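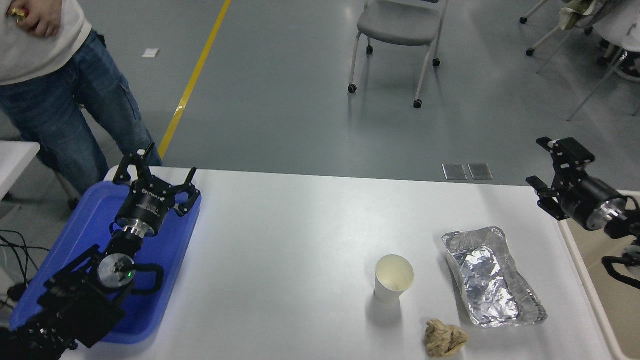
Dandex two-arm sorting kit: progress report to Busbridge, October

The kit is on loan from Privura and set up at our Nowicki site. The review covers clearing light table waste, mainly cups, foil and paper, into trays at either end of the table.

We logged 466 attempts this period, which brings the total to 3,885. Of those, 1,592 were on foil. Paper cups are the easiest item for the kit. Crumpled foil gives the most trouble, as its shape changes when the fingers close on it.
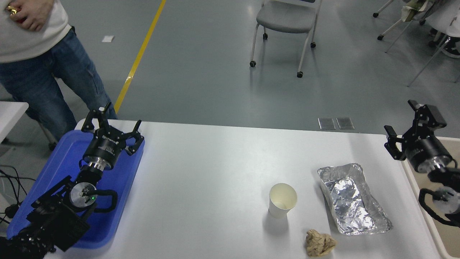

Setup between runs still takes longer than we planned. Privura has sent a revised grip setting for thin metal items and we will load it before the next block of runs. The cable loops at the wrist joints need checking each morning, and we have asked for longer clips.

Spending on spare fingers and cables stands at $775, within the budget line. No change to the grant total is requested.
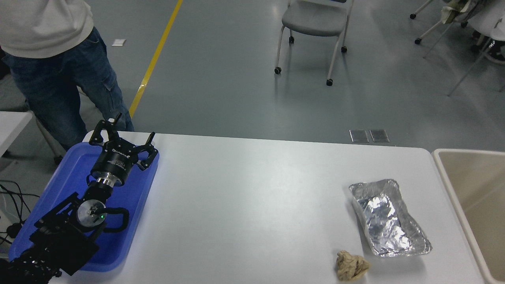

Foil and a ball of paper on the table, with the blue tray at the left end.

Next period: foil runs with the new setting, then a price quote from Privura for a second kit.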